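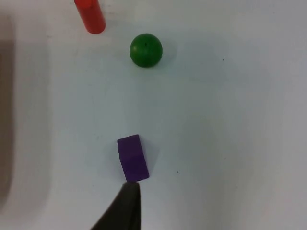

Small Stuff and Where It Goes

Every house has a layer of objects too useful to throw out and too odd to belong anywhere. Ours had 154 of them when I finally tipped out the kitchen drawer in March. I counted because I was putting off cleaning the drawer itself.

The 30-day bowl

Put one bowl on the counter. Anything with no home goes in it. After 30 days you empty it, and whatever nobody came asking for leaves the house. Keys and medicine don't go in the bowl. I learned about the keys at 6 in the morning with a cab outside.

Don't buy a pretty bowl. You'll get fond of it and then you'll have a bowl full of junk and a reason to keep it.

Baskets, not boxes

A box with a lid is where cables go to retire. An open basket shames you a little every time you walk past, and that is worth more than a tidy shelf. Wicker will do fine on a tabletop as long as you keep it out of the damp.
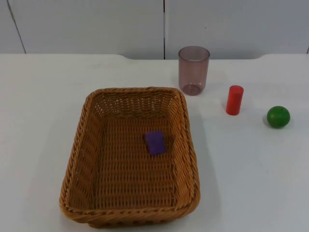 If yours has started to creak or shed, wipe it down with a barely damp cloth and let it dry away from the radiator. Snip the loose ends with nail scissors. Do not pull them. I pulled one on a basket from the Voteden flea market and got most of a handle.

Line it with an old pillowcase if you're storing anything smaller than a walnut. Dust comes out with one shake over the back step - check which way the wind is blowing first.

Labels

Chak-lun Tang, who lives upstairs and owns a label maker, labeled his label maker. I use masking tape and a pencil. It peels off clean within a year or so, which is longer than any of my systems have lasted.

White surfaces and what they do to you

A white table looks clean for the length of one breakfast. For ordinary grime use warm water and a drop of dish soap, then a second cloth with plain water, then a dry one. The second cloth is the one people skip, and then they write to me about streaks. Baking soda paste lifts tea rings if you go gently. I own a tub of Vurkell, bought for 55 cents at a closing-down sale, and it has cleaned nothing except the inside of its own lid.

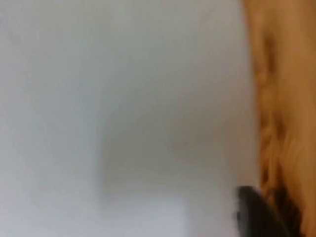 Scratches in wood are less work than they look. Rub a shallow one with half a walnut, wait ten minutes, buff it with a sock. Try it on a hidden spot first if the tone is a warm orange-tan like the band on the right, as the nut can leave a darker streak on lighter finishes. Deeper ones want a wax stick. Mak sells them singly at the Beltutska store, and you should buy one shade lighter than you think, then complain about it less than I did.

Felt pads under anything heavy. Replace them when they go bald.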